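Sorting by Shape or by Color: Project Report
Makside Technical School, second-year workshop course

2. Aim

Our group wanted to find out whether small plastic blocks are quicker to put away by color or by shape. The blocks came from the Brudley play corner, where they are kept in one large tub. The staff had asked for a storage plan before April, when the corner moves to a smaller room.

3. Method

We used one tub, which held 287 blocks after we took out the broken ones. Each person sorted 40 blocks at a time, first by color and then by shape. We stopped the clock when the last block was in a tray. Blocks that rolled off the work surface had to be picked up before the clock was stopped.

The trays were cardboard lids lined with felt. We had planned to use plastic trays from Flundex, but the order came too late. The lids worked well enough, although the felt in two of them came loose and had to be glued again.

4. Results

Sorting by color was faster for everyone in the group. The difference was some 14 seconds per round. Most of the lost time came from stopping to decide where a shape belonged. Stars were easy. Cubes and other blocks with flat sides were picked up, turned over and sometimes put in the wrong tray – mainly when the person was hurrying.

We made 9 mistakes by shape in the first set of rounds and fewer in the second, so practice probably matters. We did not run enough rounds to say how much.

5. Layout of the work surface

Spreading the blocks out on a board before sorting helped more than we expected. When they were left in a heap, people dug through it and knocked pieces onto the floor. A pale board was best, as a green star or a blue cube stands out well against light wood. 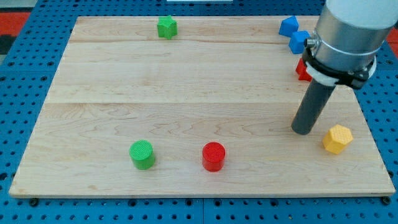
Kosmas Pappas thought that small children would not spread anything out first, and that the plan should work straight from the tub. We agreed to test this in the next part, using the same trays and a lower table borrowed from Triantafyllou Hall.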